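Losine Utensil Sorting, data card

Teleoperated demonstrations of two-arm utensil sorting. The operator drives both arms by remote control; joint positions and gripper commands are logged with fixed-camera video. Mixed spoons, forks and other utensils are placed on a white table with two trays at the center. Object positions vary between episodes.

Episodes: 1032
Maximum steps per episode: 2000
Operators: Natália Fonseca, Tomás Paiva
Maintainer: Martim Peixoto
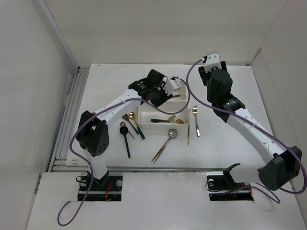 Workspace with both arms, the two trays and loose utensils.

Each episode is one directory. Action and state arrays share a time index. Thin handles are the main source of missed grasps, and retries within an episode are kept. Episodes stopped by the operator are marked "aborted" in the index file.
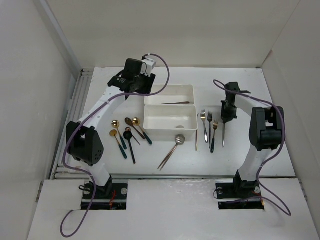 Are aborted episodes included in the default training split?
They are left out by default. Set include_aborted to true in the loader to add them.

Report labeling errors to the maintainer with the episode number.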